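Open Day at Sorrentino

My aunt, Drahomíra Koubek, does not trust any machine she can't kick, so I have no idea why she signed us both up for the robot open day. Well, I do. The flyer said free lunch! She picked me up Thursday at noon and told me to bring a bag for leftovers.

The place was out past the Feltulari warehouse, in a building with a big parking lot and one tiny door. A young man with a clipboard gave us stickers. I was visitor 13 and my aunt, who had walked in behind me, wanted to know why she wasn't 12. He said the stickers came off the roll that way. She peeled hers off and put it on her purse.

First there was a talk (long, lots of arrows), and then they let us down the hall to the laundry room, where we could stand behind a strip of tape and watch. The robot was named Undon. It had white arms with bright green brackets, and my aunt said it looked like something from the dentist.

"Does it sort?" she asked the clipboard man.

"It's learning to."

"So was my husband," she said, and folded her arms. 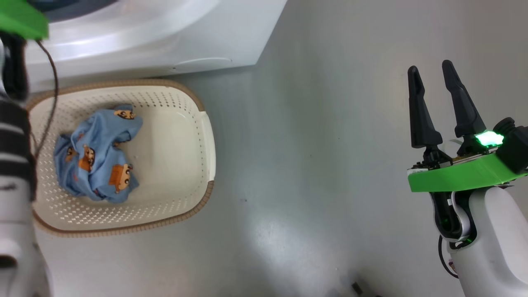
Light blue garment in the basket, and the gripper at the door of the washer.
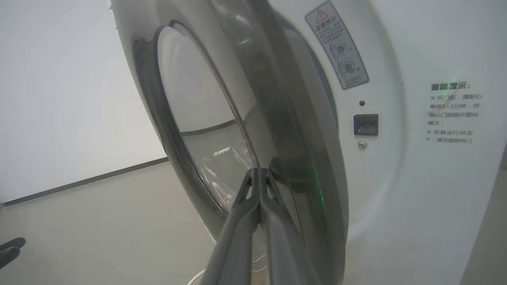

After the Tape

I should say that I got really into it. There's a sound those fingers make, a little zip, and I kept leaning in until my toes were over the line and the clipboard man coughed at me. My aunt had stopped talking by then, and I can count on one hand the times I've seen that happen.

When they asked for questions, a man in the back wanted to know what it cost, and they told him 400 a month to lease, and he laughed out loud. Then my aunt put her hand up.

"Who checks the pockets?"

The clipboard man looked at the engineer. The engineer looked at Undon.

"I had a pen go through once," my aunt said. "Blue ink. Two tablecloths and my good slip. So who checks the pockets?"

The engineer wrote it down! She got out a real pencil and wrote it down, and asked my aunt what else, and that was the end of lunch for me, because my aunt had plenty else. Zippers. Tissues. The one sock that hides in a sleeve. By the time we made it to the sandwiches there was only egg.

She drove home slowly with the window cracked. Somewhere near the Cokeo exit she said they'd asked her to come back next month, and did I think she should get her hair done first.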